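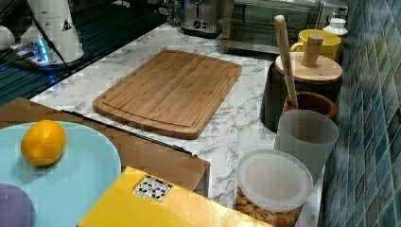 Trinidad Sebastian holds that a home kitchen should be planned from its habits and only afterward from its cabinets. Most households, in her view, repeat the same few meals through the working week, and a plan that ignores this will be uncomfortable within a season.

Features > The Household > Cooking at Home

The weeknight supper has received little formal attention. Cooking schools have long concentrated on technique, and publishers on the finished dish. The Fajardo Institute for Household Studies has chosen a different starting point. Its program, directed by Maricel Lagman, asks how families decide what to eat and at what hour the decision is made.

The findings were published on 2023-02-21 and draw on diaries kept by 275 households in the Cakodell district. Participants recorded each evening meal for 30 days, together with the time at which it was chosen. In the larger part of the diaries, the choice was made after the cook had already come home. Meals chosen late were more often repeated, and more often eaten in shifts.

Ms. Lagman cautions against reading these results as a decline. Repetition, the report observes, was common in earlier generations, when the day's menu was fixed by custom and by what the market had. What has changed is the burden of choosing, which now falls each evening on one person.

The Institute recommends that households settle two suppers in advance and leave the others open. Diarists who adopted this practice in August reported fewer late purchases. Several kept to it after the study had closed, although older couples found little use for it.
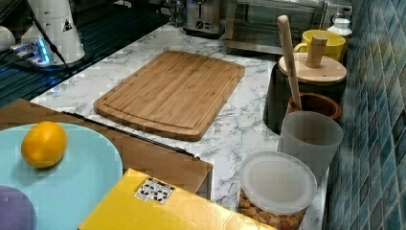 A lemon on a pale blue plate, with a bamboo cutting board beyond.

Not all observers are persuaded. Ubaldo Galli, whose history of the Surka markets appeared last year, argues that advance planning weakens the tie between the cook and the season. A shopper who arrives with a fixed list, he writes, will pass over the best of the stalls.

The Institute has taken note of the objection. A second round of diaries will record where food was bought as well as when it was chosen, and will include households within walking distance of a market. Enrollment is managed by Genalyn Ambrosio at the Cakodell office.

Related
The Return of the Packed Lunch
Market Days in Surka
Who Sets the Table?

Contact | Copyright Cletum Magazine | Back to top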